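Porta-talheres Mahrous preto e branco: vale a pena?

Comprei o porta-talheres da Mahrous em dezembro, na loja online da Hinow, por 25 euros e mais 2 de portes. Andava há meses com as colheres de pau numa caneca e os garfos numa gaveta que encrava, e queria tudo em pé e à mão em cima da bancada.

O modelo tem estrutura preta e cestos com ranhuras, brancos à frente e pretos atrás. Assenta em pezinhos, o que facilita passar o pano por baixo. Vem desmontado e as instruções são uma folha só com desenhos. Demorei 15 minutos a montar, quase tudo a perceber de que lado encaixavam os cestos da frente.

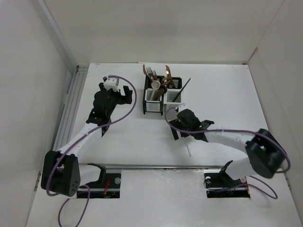
Uso os cestos brancos para o que pego mais vezes, as colheres de servir e um pauzinho preto comprido que serve para mexer o café e desentupir o saleiro. Atrás ficam os garfos e as facas. As facas ponho sempre no compartimento preto da direita, com a lâmina para cima, e é preciso algum cuidado ao meter lá a mão. Quem tiver crianças em casa deve virá-las ao contrário.

As ranhuras deixam passar o ar e os talheres secam bem. O reverso é que os cabos finos às vezes enfiam a ponta nelas e ficam presos. Aconteceu-me com os garfos de sobremesa.

Outro defeito: os utensílios compridos inclinam-se para fora e, com o cesto pouco cheio, caem com facilidade. O branco também mancha com o chá. Sai com bicarbonato, mas dá trabalho.

Antes tive um da Sarkum, mais barato, que partiu num canto ao fim do primeiro verão. Este parece mais firme. Pesei-o vazio na balança da cozinha e deu 272 gramas.

Nota: 4 em 5. Perde um ponto pelas manchas e pelas ranhuras largas.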